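4.3 Wrist view and grasp selection on the tower task

16/11/2024. By the Alska disassembly group, Prarndale 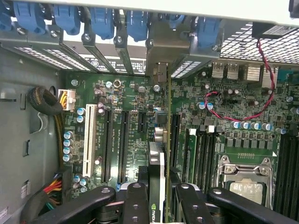
Figure 4. Wrist camera view of an open tower, gripper fingers on either side of the graphics card.

One reader of an earlier draft, Bastos, asked why we had bothered with a camera at the wrist at all, when the layout of a tower is known from the board model and the overhead camera gives a cleaner picture. Bastos added that a fixed table of slot positions would do the same job for less money. We took the comment seriously and ran the comparison it suggests. The results are reported in this section.

The task is the removal of one expansion card from a desktop tower lying on its side with the panel off. The towers came from the Cavatetti returns stream and were not cleaned or sorted before use. Boards of the same model differ in which slots are filled, how the cables have been routed and how far the case has been bent in transport. A fixed table handles the first of these if the inventory record is right. It does not handle the other two.

In Figure 4 the fingers straddle the card, with the memory slots to the right and a further PCIe slot beside the card, partly hidden by the card and the gripper. The room for error is small at this point. A finger that comes down too far over meets a neighbouring socket or one of the small components on the board. Loose wiring is a second problem. The red and black fan lead in the same figure loops down across the board and ends near its middle, and no board model will say where such a lead lies.

We compared three ways of choosing the grasp. The first used the fixed table, corrected once per tower from two corners of the case. The second used the overhead camera only. The third used the overhead camera to bring the arm above the card and the wrist camera for the rest of the approach. The gripper, finger pads and closing force were the same in all three. Each method was given the same 27 towers, and each tower was attempted 5 times per method, with the card put back by hand between attempts. The order of the methods was shuffled for each tower.

An attempt was counted as a success if the card was held by both fingers and lifted clear of its slot without contact with any other part above the force limit. Retaining screws and clips were released beforehand. Slot latches were also released by hand, as the present gripper has no means of pressing a latch while holding a card.

The wrist method gave the highest success rate of the three and the fixed table the lowest. The difference between the table and the overhead camera was small on towers with straight cases and larger on bent ones. Most failures of the overhead method came in the last part of the descent, when the arm itself hid the card from the camera. Most failures of the wrist method were of another kind: the fingers were placed correctly along the card but too shallow, and slipped on the shroud as the lift began. A longer finger would help here, though it would be harder to fit between the card and the parts next to it.

The edge detector used in the wrist method was trained on 2000 labelled frames, of which 276 were held back for testing. All were recorded in June under the same lamps as the trials. We found that the thin edge of a circuit board is picked up well when the camera looks straight down on it. The detector does less well with dark shrouds against dark fingers, and in several attempts it took the side of a finger for the side of the card. Masking the known outline of the gripper removed most of these errors. The mask must be redone whenever the camera mount is loosened, and we now do this as part of the morning check.

The time per attempt was longest for the wrist method, as the arm stops twice on the way down to take a fresh frame. We did not try to shorten this. A continuous approach should be possible with the present camera, but it would need a faster detector than the one described in Section 3.

On the question of cost, we agree with Bastos that the fixed table is worth keeping. It now supplies the starting position for the wrist method whenever the overhead view is blocked by the side wall of the case.

Last updated: 16 November release, second revision

Related items
Releasing slot latches with a two-finger gripper
Cable routing in returned desktop towers
Alska gripper: finger lengths and pad wear
Section 5: Memory module removal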